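The open day at Briltau Rehabilitation started at nine, a bold hour to ask physios to stand in a car park. By 9:20 there were 16 of us, most clutching coffee and comparing knees.

Briltau has spent more than $545,000 on the new paediatric gait wing, and we were shown every dollar. The main treadmill is a Marix with an overhead harness, and the sales rep offered to hoist anyone who was keen. I volunteered, having skipped the part of the email about sensible trousers. It is a lovely machine. It also beeps whenever you slow down, much like my first clinical supervisor.

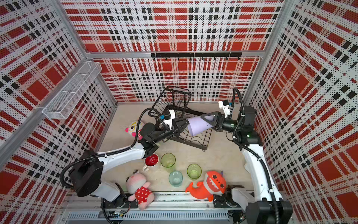

Chepkoech Mosoti wanted to know how many kids could tolerate a full session in the harness, and was told four in five, after a fortnight's practice. She wrote that down with the face of someone who has met children.

The hydrotherapy pool came next. It was closed for a filter. We admired it through the glass, then got a talk on outpatient funding that ran well past morning tea. The scones were gone by the time we got out, the orthotics people having taken an earlier tour.

After lunch we were split into three groups for the balance lab. Ours had the Clotero force plate, which told me I favour my left side and have the sway of a man twice my age. The printout is now on our staffroom fridge, not by my choice.

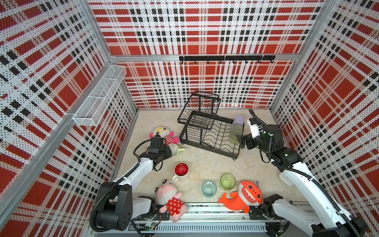
Too much kit and too few hands was Rostyslav Vasylenko's verdict on the way back to the cars, and he'd happily trade the lot for two more therapists and a decent waiting list system. Gualtiero Serra said he'd keep the treadmill.

The wing takes its first referrals in January. Forms are at the front desk, and parking is free for the first hour only, as I found out.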